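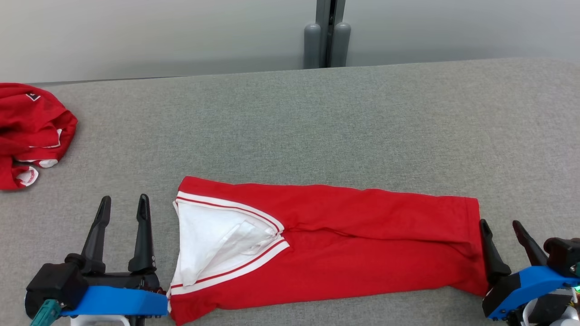
A public demonstration is a difficult place to study a robot, and for this reason most reports on garment handling leave it out. We decided to include the open day in our evaluation, as it was the first time that the folding station of the Mukent project worked for people who did not know it and who did not intend to be patient with it. The event took place at the Štefanec building in Stemton on Jan 30, 2022, and the station was one of several exhibits on the ground floor. The task was to take a shirt and fold it on the table with two arms. In Figure 3(a) a red garment lies folded into a long strip between the two grippers, and a second red garment lies in a heap at the far left of the same table. This heap was important to many visitors. They asked first what the robot would do with it, and only later about the garment which was already in its place. We had prepared our explanations in the opposite order.

### 5.1 Setting and procedure

The table was covered with a grey fabric, the same that we use in the laboratory. We considered a smooth white surface, which would look cleaner to the public, but the shirts slide on it when one arm pulls more than the other, and we did not wish to tune the pulling motion again for one day. The shirts were sports shirts lent by Ferklow, a local club for young players. We accepted them with some hesitation. They have a knitted body, trim of a different stiffness and a collar which does not like to stay flat, and our earlier tests were done mainly with plain cotton T-shirts.

The demonstration was given in rounds. In each round, one member of the team placed a shirt on the table, a second member stood beside the barrier and spoke with the visitors, and the robot carried out the folding sequence. The speaking person had no control over the robot and could not see the operator screen. We arranged it so because in an earlier rehearsal the speaker looked constantly at the screen and announced the next movement, and the listeners then took every pause for a failure. Without the screen, the speaker had to wait in the same way as everybody else.

The station was open from the morning until the closing of the building, with one long break at midday in which the finger pads were cleaned. Over 600 visitors passed the entrance of the building. We do not know how many of them stopped at our table, and we did not try to estimate it. The log of the robot contains 823 grasp attempts for the whole day. This includes repeated attempts on the same point of a shirt, which the system makes by itself when the fingers close and the measured opening is smaller than expected for cloth.

### 5.2 What the visitors looked at

We asked visitors to write a few sentences on a paper card before they left the exhibit. The card had two questions: what they noticed first, and what they would like the robot to do differently. We collected 400 cards. Two members of the team read all of them independently and sorted them by topic, and the cases of disagreement were discussed until both agreed. Handwriting was sometimes a problem, especially on the cards of children, and we kept such cards in the set if at least one of the two answers could be read.

The first topic was speed. Many people found the robot slow, but the word "slow" was used in different ways. For some it was a complaint. Others wrote that the slow movement allowed them to follow what happened, and a few of them compared it with the way an older person folds clothes with attention. We had increased the speed of the free movements for the open day, and left unchanged the speed of all movements in which cloth is held. On the cards nobody mentioned the difference between the two, although it is very clear to us when we stand beside the arms.

The second topic was the grip. Visitors expected something similar to a hand, and they were surprised that narrow black fingers on a blue mount could take hold of a thin fabric at all. Several asked if the fingers can damage the shirt. We could answer this only partly, because our wear tests were planned for April and at the time of the open day we had only the experience of our own worn-out T-shirts to offer. A related question was how the robot decides where to take the shirt. Here the two halves of Figure 3 are useful, and we now use both when we explain the method. In Figure 3(b) the left fingers hold the white upper section of a shirt, and the right fingers hold the red body at the other end. The two materials do not behave in the same way. The held white part rises from the table and makes folds, while the red fabric between the arms remains mostly flat.

The third topic, which we did not foresee, was the small parts of the shirt. Labels, collars, stripes and seams appear on many cards. People who fold laundry every day know where a garment makes trouble, and they looked at these places first. One card said only: "What about the label?" It is a good question. A care label inside the body of a shirt can become visible in the middle of a fold, and our perception module treats it as a small bright region on the cloth. In early versions of the software, such a region was sometimes taken for a corner.
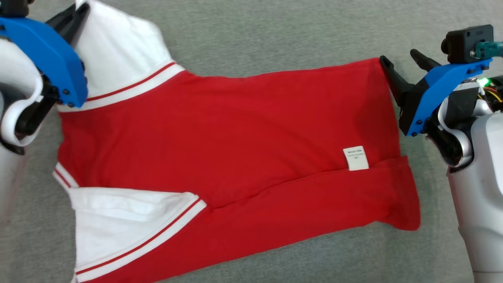
The same can be said about trim. A stripe that runs along a hem helps the system to find the edge, but a stripe along a collar runs into the inside of the garment and gives an edge where no edge should be grasped. Before the open day we had handled this by a rule that prefers outer contours to inner lines. The rule is simple and works well as long as the shirt is completely spread. When the shirt is partly folded, the outer contour is itself made of folds, and the preference loses much of its meaning. The visitors did not know about the rule, of course, but the places at which they expected trouble were very often the places at which the log shows repeated attempts.

### 5.3 Interruptions

We distinguish between a pause, in which the robot waits for its own computation, and an interruption, in which a member of the team had to act. Pauses were frequent and mostly short. The interruptions were of three types. In the first type the shirt was moved by the robot too near to the border of the table and had to be put back by hand. In the second, the emergency stop was pressed because a visitor leaned over the barrier. In the third, the operator decided to end the round early because the fold was not of a quality that could be continued.

The third type deserves a comment. Our operators stopped earlier than they would in the laboratory, where a bad fold is allowed to develop in order to see what the system makes of it. In front of an audience there is a strong wish to start again with a clean shirt. We noticed this already in the first hour and agreed to let the rounds run to their end if no safety reason was against it, but the operators admitted later that they did not always follow the agreement. The data of the open day should therefore not be compared directly with the laboratory series in Section 4. The number of completed rounds in particular says as much about the operator as about the robot, and we do not report it as a success rate.

It was also our impression that the audience was more tolerant than we were. When a round was stopped, visitors often asked to see how it would have continued. Two families stayed at the barrier through several rounds, and the children made guesses about which arm would move first. We have no measurement for this interest, and we mention it only because it changed the way in which we present the station today – failed folds are now shown until the end.

### 5.4 Changes made after the open day

Three changes in the system come directly from the observations above. The perception module now marks labels as a separate class and removes them from the list of possible grasp points. The collar region is searched for before the outer contour, so that its lines can be excluded when the contour is computed on a partly folded shirt. The third change is in the display: a small screen for the public shows the two chosen grasp points on the camera image before the arms move. We had avoided such a screen earlier out of fear that it would draw the attention away from the arms. In a shorter demonstration for the Ferklow parents, held in the same building in April, people looked at the screen for a moment and then back at the table, and the questions became more precise.

One wish from the cards remains open. Many visitors would like to see the robot take a shirt from a heap and continue until it is folded, with no person placing it on the table. Our station does not do this. Picking from a heap was treated by us as a separate problem, with its own sensors and its own tests, and the handover between the two parts is at present done by a person. The work on this handover is described in Section 6.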